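Our group picked the Ma County sheriff's race because it looked boring, and boring races have short paper trails. This was a mistake we would make again, mostly because the deadline for changing topics has passed.

## The question

Does a candidate's story about a donation change once reporters start asking for records? We followed one donation, $800 from a paving company called Follus, through every public statement the Oso campaign made about it between the primary and October. Oso is the incumbent. Follus resurfaces the county's parking lots.

## What we collected

Gyu-bin Hong filed the records requests and got back 185 pages, of which a good part was the same cover letter. The rest of us read debate transcripts, press releases and the comment section of the Wokedier, the local weekly, which we do not recommend.

We logged each statement with its source and sorted it into one of 3 groups: denies the donation, admits it, or talks about something else. The third group filled up fast. At one forum the sheriff was asked about Follus and gave an answer on school crossing guards — a good answer, if you had come for crossing guards. 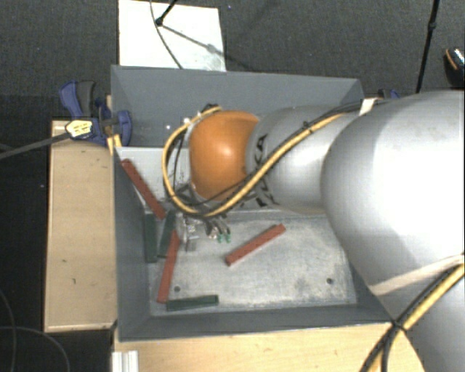 ## What we found

The campaign first said there was no donation. Then it said there was one, from an employee, as a private citizen. After the bank record came out, it said the check had been returned "promptly," a word that covered eleven weeks. Each version arrived within a day or two of a new document, and never before one.

The challenger's campaign did no better on its own paperwork. It reported a $100 gift from a man listed only as "Dad." We asked whose. They said they would get back to us.

## Problems with our method

Two of us coded the same statements and disagreed on roughly a fifth of them, nearly all about whether "I don't recall that" is a denial. We left those in a separate column. We also can't show that the records requests caused the changes, only that they came first. The county still owes us the email attachments, and the clerk says to try again after the election.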